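About Flanda

Flanda sorts small things. Mixed tubs come in, sorted tubs go out, and the bits that don't belong anywhere go in a separate bag with a note. We've been doing it from the same unit for long enough to be suspicious of anyone who calls it a solution.

The business was started by Corina Prantl, who had spent years buying in bulk for craft shops and school suppliers and was tired of opening cartons labelled "assorted" to find they were mostly one colour. She doubted the labels, so she started tipping the cartons out. We still tip them out. It's slow and it makes a racket, but a label only tells you what somebody meant to pack.

Most of our customers are toy libraries, kindergartens, game clubs and a few makers who use odd parts in their own work. They send us beads, counters, pegs, buttons, game pieces and whatever was at the bottom of the drawer. The smallest job we've taken was a lunchbox. The largest was 48 tubs from a club that had merged with another club and then stopped speaking to it.

Sorting by colour sounds like the easy part. We don't find it so. Cream turns into yellow as soon as a piece is half in shadow, and two people on the same bench will swear to different answers. Rounded pieces with a narrow end are the worst of the lot, as the top catches the light and the bottom doesn't. Our rule is to turn the piece, look at it against something dark, and decide once.

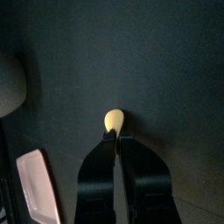

What happens to pieces you can't identify?
They're bagged separately and sent back with the rest of your order. We don't guess at what something is for, and we don't throw it out.

We're often asked about our methods, usually by people hoping to hear that there's a system. There is one, up to a point. Shape comes first, then size, then colour. Yupin Saengthong wrote it down on two pages when she joined, and a good part of it has been crossed out and rewritten. She runs the benches now and has little patience for charts with more categories than pieces. At one stage we had 381 categories. Customers couldn't find anything in them and neither could we.

You'll see other outfits promise perfect accuracy. We won't. Yellow gets into the cream tub. If you find something in the wrong place, tell us which job it was and we'll redo that tub at no charge. We'd like to know about it, even when it's a single counter.

We don't value collections, we don't buy or sell parts, and we can't tell you whether your old game set is complete unless you send the list that came with it. Please don't send food, seeds or anything sticky.

The unit is open for drop-offs on Tuesday mornings. Bring a tub with a lid that stays on.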